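Chapter 6
Waiting as Play: Energy Meters, Timers and the Player's Patience

Most players have met the energy meter. You get a small store of turns, you spend them, and then the game asks you to go away or pay. Publishers tend to call this pacing. The word deserves a hard look before we borrow it, and much of this chapter is spent asking whether it describes anything the player would recognise.

Take Terkik, a farming game for phones. A new player has 12 units of energy and every job on the farm costs 2. The sum is easy enough, and so is the result: after a short burst of planting, the farm stops. The makers have said that the pause gives people room to plan their next visit. Perhaps it does. It would be easier to believe if the button for buying more energy were not the largest thing on the screen. 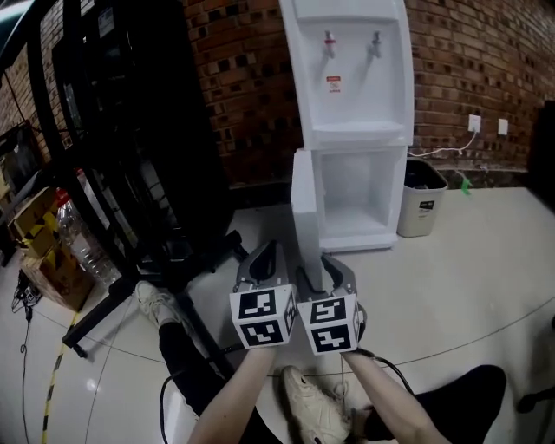
Defenders of the timer like to compare it with waiting in ordinary life, and the comparison is weaker than it looks. Real waits have causes we can usually guess at. If a white water dispenser on a tiled floor has run out, someone must fetch more water, and no amount of tapping will change that. An empty meter in Terkik has no such excuse. The wait was put there by a designer, its length was chosen, and it can be removed the moment a payment clears.

Imell is a harder case. It is a puzzle game with one new board each morning and nothing on sale that will bring the next one sooner. Players wait just as long, often longer, yet few of them complain of being squeezed. Some writers take this as proof that waiting can be pleasant. It may only show that people put up with a limit more readily when it falls on everyone alike.

We should be careful with the figures, too. Reports on timers often count how many players come back and treat each return as a sign of enjoyment. A person who opens a game because a crop is about to rot has returned. Whether that person is having a good time is a separate question, and a login count can't answer it.

Section 6.2 sets out the common kinds of timer. Section 6.5 goes back to Terkik and looks at what changed when its meter was made larger.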